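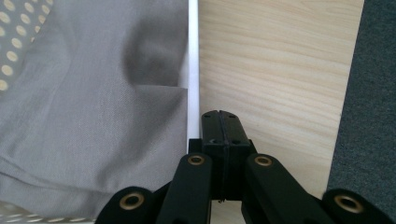 The hand-held gripper over gray cloth and pale wood at Groltum's workshop in Carden.

CARDEN, July 18, 2021. Groltum has put out the second version of Bestemum, its free software for teaching robot hands to deal with cloth, and it is a big step up from the first one. The new release learns from recordings made with a hand-held gripper and then plans its own grasps on fabric and flat surfaces, with far less setup than before.

Cloth has always been a headache for planning software. A box keeps its shape while you reach for it, but a shirt or a sheet can fold in more ways than any program could list. Bestemum 2 gets around a lot of that by skipping the full model of the fabric. It looks for edges, folds and the borders between one material and the next, and picks a starting point from those. Everything else it works out as the fingers close in.

"The first time it found the fold by itself, I yelled so loud they heard me in the parking lot," said Emiliano Zúñiga, who leads the software work. "We had been stuck on that for two months!"

The part users will probably notice first is the new replay tool. You load a recording, drag a slider, and see what the planner would have done at each moment next to what the person did. Where the two disagree, the tool marks the spot and lets you fix the label right there. Before this, Zúñiga's team was doing it by hand in a spreadsheet (he would like to never open that spreadsheet again). 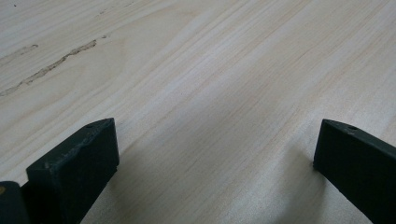 Bare surfaces got plenty of attention too. Pale wood with a strong grain used to fool the old edge finder, which would take a dark streak for the border of an object and plan a grasp on nothing at all. The new one compares several views before it commits, and false edges in Groltum's own tests fell by about 80 percent. The height estimate has been reworked as well, so the planner has a better idea of how close the fingertips are to the board before they start to close.

Training a new task now takes 20 recordings, and the whole thing runs on an ordinary desktop computer with a decent graphics card. That is great news for small shops and school labs. Henríquez, a uniform maker across town, has been trying early builds on pocket seams and plans to keep going with the full release.

The code and manual are on the Groltum site now, along with a set of sample recordings to play with. Support for two arms working together is next on the list and is planned for October.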